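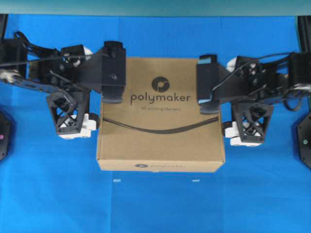
**noelia_z** wrote:

Question about storing filament boxes. I've been throwing out the cardboard as soon as a spool is open and keeping everything in one big plastic tote with a lid. Now I want to sell some of what I don't use, and buyers keep asking for the original box. The flat Polymaker one, plain brown with the dark logo on top, is a good shape for a shelf, so I'm thinking of keeping all of those from now on. Does anyone do this long term, or do they just fall apart?

**cbaird** wrote:

Keep them. I have 12 on a wire shelf in the garage, standing on edge, labels facing out. The oldest went up there a year ago in March and it still closes fine. Write the color and the date you opened it on the narrow side with a marker.

**emiliano.r** wrote:

I disagree. Cardboard soaks up moisture and holds it right next to the spool. If you print nylon you will regret it. Put the spool in a sealed bag with desiccant and flatten the box. You can fold it back up when you sell.

**cbaird** wrote:

I never said to skip the bag. Bag goes inside the box.

**Estrella B.** wrote:

For PLA I don't think it matters much. What matters is the stacking. I had a pile of them on the floor and the bottom one got crushed — spool was fine, box was not. No more than 4 high for me now.

Also look at the edges before you store a used one. They go before the flat part does.
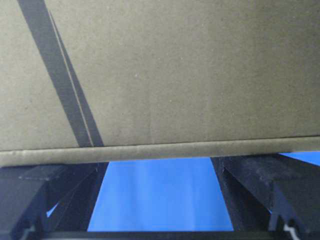
*Bottom edge of a box with two dark stripes. Small dents and worn spots along the rim.*

**emiliano.r** wrote:

That one I would still ship in, with tape along the edge. I wouldn't sell it as "original box, like new" though.

**noelia_z** wrote:

Thanks. Is there a tape that doesn't pull the print off when you remove it? I used clear packing tape on one and it took half the label with it.

**Estrella B.** wrote:

Paper tape. Keep it off the printed part and cut it with a knife when you open the box. Don't peel.

**cbaird** wrote:

Same here, paper tape. And keep the boxes off a concrete floor, whatever you decide about the bags.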